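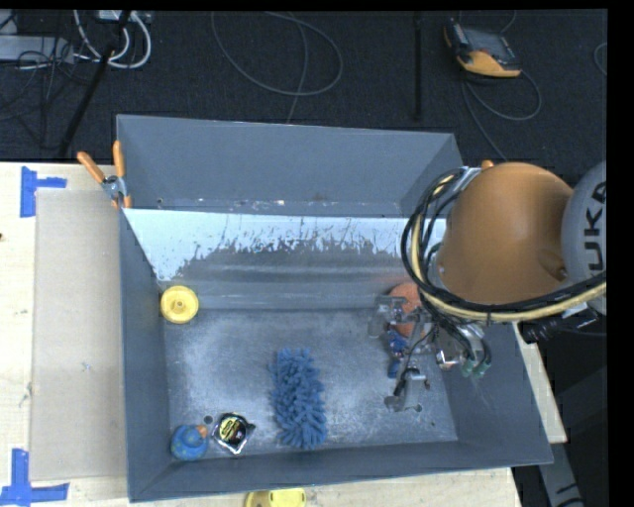
Treluvine

Home Articles Faults and safety Glossary Contribute
Last revised in August by Treluvine

Bin creep

Bin creep is a fault in robotic picking in which the container being picked from moves, a little at a time, away from the place where the robot believes it to be. It is one of the oldest troubles in the trade and one of the easiest to miss, as each nudge is usually too small to catch the eye of anyone standing nearby. The name seems to have come out of the Dunel workshops, where older hands still call it "walking", and either word will be understood wherever people spend their days coaxing an arm to lift things out of a box.

Causes

The usual cause is contact. An arm reaching into a corner will brush the wall from time to time, or a finger will press an object against the side before closing on it, and some of that push goes into the bin. On a smooth tabletop there is very little to hold the bin back. Objects lying hard up against a wall or at the foot of a sloping panel are the worst offenders, and soft, shaggy things have their own way of making trouble: a gripper can get hold of a tuft while pressing down harder than anyone intended, and then drag sideways on the way out.

A second cause, less often thought of, is the bundle of cables and hoses carried along the arm. If it hangs in a generous loop it may lean on the rim of the bin at certain wrist angles, and a bundle that thick is quite heavy enough to shift an empty container.

The Odera stoppage

The case most often retold is the one at Odera, a long-running picking trial in Pusto. The bin had been set down by hand against pencil marks, and the marks had been rubbed away by sleeves and cleaning cloths. Over a run of 600 picks the bin travelled 24 millimetres toward the back of the table. The software went on trusting its stored position the whole while, and in the end the gripper came down on the rim with one finger inside the bin and one outside. The arm's own force limit stopped it, and the only damage was a bent finger and a cracked pad, but the cell was out of use for 15 days while parts were found.

What made the affair worth writing up was how long the warning signs had been there. Failed grasps near the rear wall had been climbing for days, and everyone had put it down to the lighting (a very natural thing to blame, it must be said, with a shiny, scratched metal surface throwing back reflections).

Prevention

Clamping is the common remedy. An ordinary spring clamp on the wall of the bin, of the sort sold in any hardware store, will do a good deal, provided it has something solid to bite against and the handles are entered in the robot's map as obstacles. A clamp left out of the map has simply swapped one collision for another. Coloured tape is often laid on the work surface too, so that a shift shows up at a glance, though tape holds nothing in place and ought to be replaced once its edges lift.

The Odera team now measures the bin's position before each session and stops for a fresh calibration if it is out by more than 7 millimetres. Hands stay out of the bin until the arm has been put in its stopped state, even for a quick straightening.

See also: Force limits; Rim strike; Cable routing; Taught positions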